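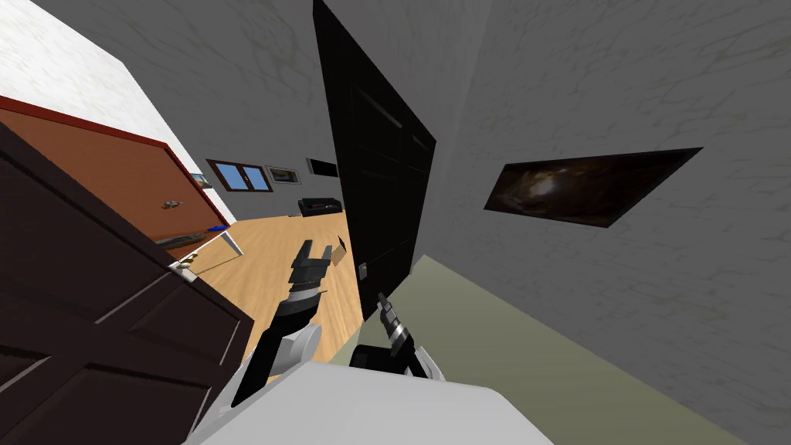

Simulação de uma divisão com soalho de madeira clara: o robô de dois braços, com uma porta castanha de um lado e uma porta preta do outro.

Portas, puxadores e passagens: o que trouxe do dia aberto da Nirel

Em outubro fui ao dia aberto da Nirel, no pavilhão Grimshaw. A empresa trabalha com robôs domésticos e passou a tarde a mostrar como os treina para andar por uma casa, primeiro em simulação e depois num apartamento montado dentro do pavilhão. Fui para ver máquinas e voltei com duas páginas de notas sobre portas. O que atrapalha um robô numa casa atrapalha também quem leva um cesto de roupa nos braços, quem usa andarilho ou quem tem de passar um frigorífico pelo corredor.

A demonstração foi conduzida por Maxine Wihongi, responsável pela parte de navegação. Falou em inglês, com tradução, e respondeu a tudo com paciência, incluindo a um senhor que queria saber se o robô lavava tachos. Não lava.

Medir a passagem com a porta aberta

A medida que interessa é a passagem livre, da face da porta aberta até ao batente do outro lado. A largura do vão sem porta engana. No apartamento de teste, o vão da sala tinha 908 mm e a passagem útil era menor, por causa da espessura da folha e do puxador.

Abra a porta até onde ela vai no uso normal, com o cabide atrás e o tapete no sítio. Meça à altura do puxador e outra vez junto ao chão. Aponte o valor mais pequeno. Se vai comprar um móvel, leve esse número para a loja, juntamente com a altura do vão (o do apartamento tinha 2061 mm) e a diagonal do móvel.

Duas portas próximas

Quando duas portas dão para o mesmo canto, verifique se chocam uma com a outra quando estão abertas. Na Nirel passaram bastante tempo nisto. O robô tem de decidir qual abre primeiro e onde se põe enquanto abre, e as pessoas fazem o mesmo sem dar por isso, até ao dia em que levam com um puxador na anca.

Soluções por ordem de preço:
- um batente de chão na porta menos usada;
- uma mola ou retentor magnético que a segure aberta;
- inverter o sentido de abertura, se o aro o permitir;
- trocar por porta de correr.

Experimente o batente solto durante uns dias antes de furar o chão. Marque o sítio com fita de pintor e veja se alguém tropeça.

Puxadores

Os puxadores de alavanca são mais fáceis de abrir com o cotovelo, com a mão cheia ou com dedos doridos. As maçanetas redondas exigem aperto e rotação. A Maxine disse que para uma pinça de dois dedos a diferença é grande. Para a minha mãe também, e foi a primeira coisa que mudei em casa.

Para trocar um puxador de alavanca:

1. Tire o parafuso pequeno da alavanca, normalmente sextavado.
2. Retire a alavanca e a roseta dos dois lados.
3. Meça o quadrado (a barra que atravessa a porta) antes de ir à loja. Leve-o no bolso, se puder.
4. Monte o novo sem apertar tudo. Feche e abra a porta algumas vezes.
5. Aperte de vez e confirme que a alavanca volta sozinha à horizontal.

Se a alavanca fica caída, a mola está cansada. Há puxadores com mola própria na roseta que resolvem isto sem mexer na fechadura. Se a porta raspa ou não fecha, veja primeiro as dobradiças. Um parafuso moído segura melhor com um ou dois palitos colados no furo com cola de madeira, cortados rente depois de secar.

Chão

Na segunda parte vimos a máquina no apartamento verdadeiro. Parou duas vezes, ambas na franja de um tapete. Um técnico dobrou a franja para baixo e ela seguiu.

- Prenda os tapetes com rede antiderrapante cortada um pouco mais pequena do que o tapete.
- Na mudança de um pavimento para outro, use um perfil de transição rampeado. Os perfis altos apanham rodas e biqueiras.
- Não deixe objetos pequenos atrás das portas. É o último sítio que se varre e o primeiro onde a porta prende.
- Passe os cabos pela parede, com calha, mesmo que seja o caminho mais comprido.

Quem tem aspirador automático já conhece metade desta lista. O meu, um Jetimow antigo, deixou de encalhar à entrada da cozinha depois de eu trocar o perfil.

Portas brilhantes e portas escuras

Perguntei se a cor das portas fazia diferença. Faz alguma: as superfícies escuras e brilhantes são mais difíceis para certos sensores, e por isso incluem vários acabamentos na simulação. Cá em casa o problema é outro, são as dedadas. Numa porta lacada uso um pano de microfibra húmido com uma gota de detergente da loiça, passo um segundo pano só com água e seco logo. Nas portas com almofadas, um pincel seco tira o pó dos frisos antes do pano. Se se molhar primeiro, o pó vira pasta e fica nos cantos.

Nunca usei abrasivos em lacados e não recomendo. Os óleos para madeira também não servem, deixam manchas.

Para quem quiser ir

O dia aberto costuma repetir-se na primavera. A entrada é livre, mas convém inscrever-se, que a sala da simulação é pequena. O autocarro para na rua Nurkatari, e daí são uns minutos a pé. Levem calçado raso: pedem que não se entre de saltos no apartamento por causa do soalho. Há café à saída - fraco - e uma mesa onde deixam mexer numa pinça desligada.

As minhas medidas ficaram coladas dentro da porta do armário da entrada. A da despensa ainda está por tirar.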